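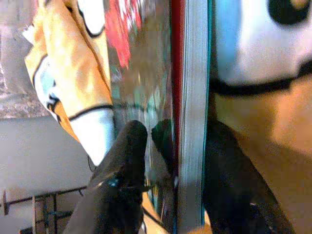 Book between the two fingers, plush toys on either side. Billstead test bench.

About Billstead

Posted by Ningsih Nugroho
19 December 2022

Most companies in our line of work will tell you their robots handle anything. We have bought a few of those robots, so we wrote this page differently.

Billstead checks picking arms for toy shops, libraries and small warehouses before they go to work near people. We started after a job in July at the Plemimley returns depot, where an arm running the Pfister grip software kept squeezing after it should have stopped. It ruined 57 picture books in one shift and reported every one of them as a good pick. The log looked perfect – that was what bothered us.

The supplier blamed the glossy covers. Maybe. Shiny covers are hard on cameras, and a black finger can show up twice, once for real and once as a reflection. But a force limit shouldn't care what the camera thinks, and when we went through the settings the limit had been switched off during setup and left that way. The 2 emergency stops on the cell worked fine. Neither had been pressed, as the screen said all was well.

So we don't take the screen's word for it. Every gripper we test does 30 grips on hard, soft and shiny things, and a person looks at each item afterward. If the log and the item disagree, the arm fails.

We are told the new Brudura update fixes all this. We have asked for a copy to test and are still waiting.

14 shares | 3 comments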